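Cahier d'atelier – août – capteur de foulée, carte Madow rev. 13
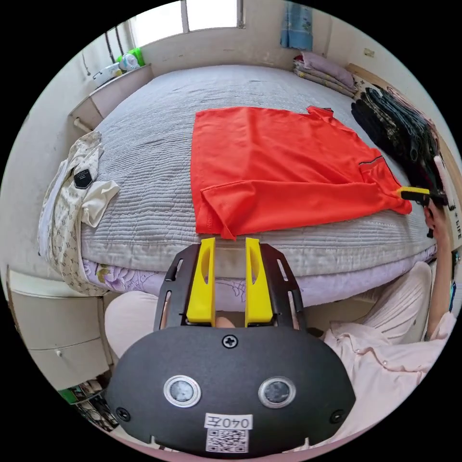
Reprise à 9 h 30. La dérive du gyroscope relevée hier sur piste vient bien de la température. Carte laissée en enceinte, offset suivi sur 116 minutes : la pente suit celle de la sonde interne, sans hystérésis visible. Correction linéaire ajoutée dans le firmware, à valider au froid.

Détection du contact au sol : le seuil fixe rate les foulées courtes en côte. Essai avec un seuil glissant, fenêtre de 700 ms. Mieux sur les fichiers de Jarkcombe, moins bon sur les départs en starting-block (double déclenchement sur le premier appui). Ajouté un temps mort de 30 ms, insuffisant. À reprendre avec l'axe vertical seul.

Clip de ceinture : le lot Gunawan a du jeu, le boîtier tourne en sprint et l'axe latéral devient inexploitable. Demander la cote de la languette avant de recommander. En attendant, ruban adhésif.

Export vers la plateforme Botix : horodatage décalé d'une heure, leur API attend de l'UTC et on envoie l'heure locale. Corrigé côté passerelle, pas encore déployé.

Reste à faire :
– passage au froid, même carte
– rejouer les fichiers de côte avec le nouveau seuil
– autonomie radio allumée, batterie neuve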